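Rules for the arm tables, second edition

By Ottilie Eder, for the Losimham workshop newsletter

Since July we work with the first written rules for the arm tables, and I have received 147 remarks on them. Thank you for every one, also for the angry ones. The second edition is now on the shared drive under the number 2623, and it is valid from Wednesday, October 26, 2022. The old sheet, number 1916, please take off the walls and put in the recycling.

The largest change is in the part on household objects. In the first edition we wrote only "use safe objects". Schwaiger asked me what a safe object is, and I had no good answer. Now there is a list. Ceramic mugs are allowed, but a mug with a chip or a crack must go out the same day, also when the chip is small and on the foot. Drinking glasses need the permission of the person responsible for the table. Knives remain forbidden, and I will not discuss the butter knife again.

The second change is about hands. When the arm is enabled, no hand goes over the table edge. If an object falls over, you first press the stop, you say "stopped" loudly, and then you put the object upright. Many of you wrote that this costs time. It does. We measured it on the Dranidis tasks and a normal shift loses a few minutes, which I find a fair price.

Third, the cables. A cable on a moving arm must have enough slack for the full turn of the wrist, and it must not be able to catch on a peg, a handle or a table clip. Before the first run of the day you move the arm slowly through its whole range and you look at the cable, not at the screen. For tasks with a mug tree please do this with the tree in its place, because the pegs stand exactly at the height where a loop likes to hang.

Fourth, the speed. For all tasks with ceramic the reduced speed is now the rule for everybody, also for experienced operators. Who wants to go faster writes a short request with the reason and the date, and I answer within the week. The form is one page. In the first edition it was four pages, and I understood from your remarks that it was never read to the end.

The check sheet has a new line for the gripper: look at the screws on the fingers and write your initials. If a screw is loose, the table is closed until it is tightened and a second person has looked.

Mug and mug tree, one of the tasks under the new part: 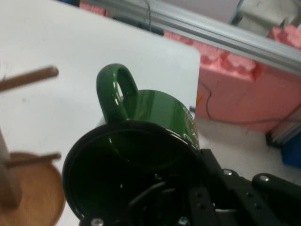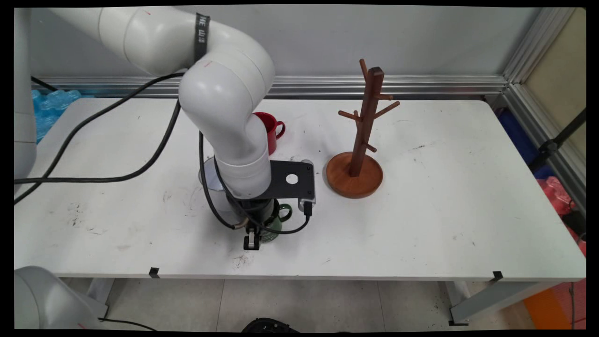

Grerkosis has read the draft and does not agree with me on the speed. The reduced speed should depend on the weight of the object, he wrote, and a light plastic cup should not be treated like a heavy mug. He would also like the stop word to be the same in all our rooms, as one group still says "halt". The second point I will take into the next edition. On the first I would like to hear more opinions, by mail or at my desk in room 253.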